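Setting Up Your Birkico Seed-Starting Kit
Section 2: Trays, mix and first sowing
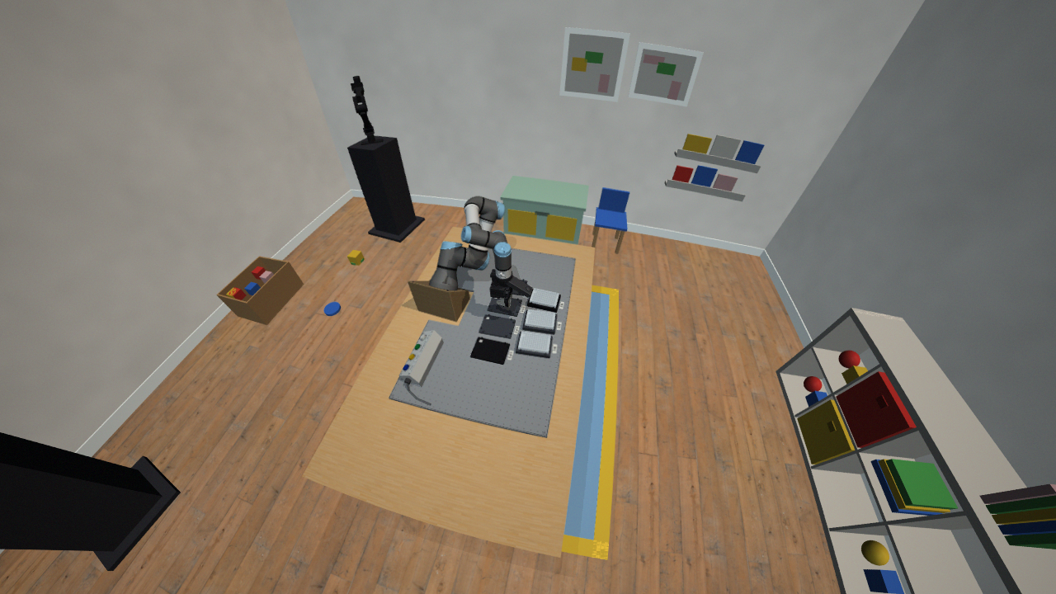
Fig. 2. Trays set out in two columns on a table mat.

Welcome to the fun part! By the end of this section you'll have seeds tucked in and ready to go. If it's your first time growing from seed, take it slow and enjoy it — there is very little here that can't be fixed with a spoon and a bit more mix.

Before you start

Check that you have everything from the packing list in Section 1. You will also need a jug of lukewarm water, an old spoon, a pencil and a flat surface you don't mind getting dirty.

Note: Seed packets are sold separately. Lettuce, basil and tomatoes are wonderful first crops, and they come up fast enough to keep kids interested.

Preparing the mix

1. Tip the dry seed mix into a bucket. Break up any lumps with your fingers.

2. Add 200 ml of water and stir. Wait 5 minutes, then squeeze a handful. It should hold together and let go of a drop or two. If it crumbles, add a splash more.

3. Fill each tray to just below the rim. Tap it on the table twice to settle the mix, then top up any dips. Don't press down hard! Young roots love air.

CAUTION: Dry mix is dusty. Open the bag outdoors or near an open window, and keep it away from your face.

Sowing

4. Make shallow holes with the blunt end of the pencil. Your seed packet gives the right depth.

5. Drop 2 seeds into each hole and cover them lightly. Very fine seed, such as basil, can go right on the surface with a pinch of mix over it.

6. Write the variety on a label and push it in at the corner of the tray. Do this before you move on to the next one (tomato seedlings all look alike, and you will not remember).

7. Mist the surface until it is evenly damp and put on the clear lid.

Choosing a spot

8. Put the trays somewhere warm and out of drafts. Most vegetable seeds are happiest above 17 °C, so a kitchen shelf often beats a chilly windowsill in March.

9. Leave a little space between trays so you can lift the lids without bumping the neighbors.

10. Look in every morning. Mist if the top has gone pale, and wipe heavy drops off the inside of the lid.

CAUTION: Never set trays on a heater or a stove top. The bases can warp.

As soon as you see green — and it really is a thrill, every single time — open the lid vents and move the trays into bright light. Turn them once a day if the seedlings lean.

Thinning and potting on are covered in Section 3.

Text: Oana Dobre. Growing advice checked by Despina Pop, Grindton.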